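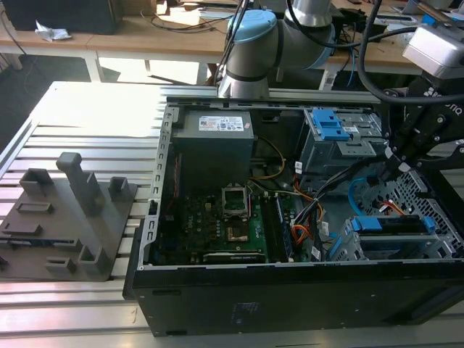
Search this board Search titles only

Old office tower, CPU out, what to do with the rest?

nerin_k
Hello all. I have got an old desktop tower from the clearance at Zalstead and I want to make it useful again for my father. The processor and the cooler were already taken out when I received it. The board is green, the memory modules are dark, and there is one expansion card in the bottom slot. The power supply is in the top corner with the normal label on it.

My plan is as follows. I buy a used processor, I put new paste, I keep the old hard disk and I install a light system. My father only reads the news and writes letters to the housing office. I paid 22 for the whole tower, so I don't want to spend much more than this again.

My questions are these. Is it dangerous that the socket stays open with the lever up? And is it better to keep the old disk, or should I take it out before I do anything else?

tallowbridge
Close the lever and put something over the socket. If you have no plastic cover, even a clean piece of card, cut to size and taped on the metal part (not on the pins!), is better than nothing. With this type the pins are in the board, so if one is bent you have lost the board and not the cheap processor.

And take out the disk first. Put it in a drawer with a label. I would never start an old disk in a machine where I don't know the power supply.

oduvan22
I do not agree about the disk. If the power supply is bad, it will be bad for the board and the memory as well, so why do you only protect the disk? Test the power supply first, with nothing connected. A simple tester is not expensive.

tallowbridge
Because the disk can have somebody's files on it and the board can not. This is the whole reason.

nerin_k
Thank you both. I think there is nothing of mine on the disk, but it came from an office, so perhaps I should wipe it correctly. How do I get it out? I see blue plastic on the cage and I am afraid to break it. On my last machine there were four screws and that was all.

mosswick
I have the same sort of case under my desk. The disk sits in a blue plastic caddy, and in mine you press the two sides together and pull. You don't need a screwdriver. First disconnect the data cable and the power, and hold the plug, never the wires. The blue clip on top of the other cage is for the optical drive, so you can leave that one in peace.

Mine was very stiff the first time. Do not pull it at an angle.

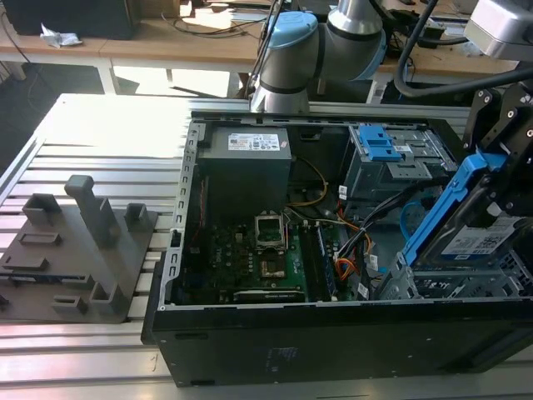

Hard disk in its blue caddy, below the cage with the blue latch.

oduvan22
Good, this one is easy to understand. Please look also at the power wires. They hang between the drives and the board, and when you put the side panel back they like to get caught. I tie mine with a strip of old bicycle tube.

priltavum_fan
Sorry that I say something different, but is it worth the work? You can buy a small refurbished Priltavum for 164 and it uses less current, makes less noise and has a guarantee. With a processor, a cooler, paste and a new disk you will be near to this price, and you will still have an old machine with an old power supply.

nerin_k
I have thought about it. But I found a seller who has the processor and the cooler together for a very small price, and the memory is already there. Also I like to do it, I must admit. In December I have two free weeks.

tallowbridge
Be careful that the processor is on the support list for your board. The same socket does not mean that it will start. Office makers often allow only certain models, and some of them need a newer BIOS, which you can't install without a working processor. Look for the model number on the board itself and not only on the case.

mosswick
+1 for the support list. I bought a wrong one and it is now a bookmark.

ngau_repairs
I do this kind of work at a small shop in Ngau. Some points from me:

- Before you touch the memory, unplug the mains cable and press the power button for a few seconds.
- Take the modules out one by one and try to start with only one of them. Old memory gives strange errors and people then blame the new processor.
- Clean the case with a soft brush. If you use a vacuum cleaner, keep it away from the board.
- Change the small battery on the board. It costs almost nothing.
- For the disk, I would not use an old mechanical one as the system disk at all. A cheap SSD makes more difference than any processor you can put in this board.

oduvan22
For letters and news the old disk is enough. We are always telling people to buy, buy. My mother used one like this until last year.

ngau_repairs
It is enough until it isn't. In the shop I see these disks every week, and the owner never has a copy of the letters. If you keep it, please make a backup on a stick at least.

priltavum_fan
And now we are at processor, cooler, paste, battery, SSD and stick. I only say it.

nerin_k
I have made my decision, more or less. I will take the disk out and wipe it on my other computer, and use it later for photos only. For the system I have found a Brudis SSD in my own cupboard, so this costs me nothing. The socket is closed now and it has a piece of card on top, as tallowbridge told me.

One more thing. Does an SSD fit in the blue caddy, or do I need an adapter? It is much smaller than the old disk.

mosswick
You need an adapter from 2.5 to 3.5, or you do it like me and fix it to the floor of the case with strong tape. It has no moving parts, so it doesn't care. Only check that the blue data cable still reaches it.

tallowbridge
Please use the adapter. Tape becomes soft when the case is warm.

mosswick
Mine holds since three years.

nerin_k
I have ordered the adapter. I will write again when the processor is here.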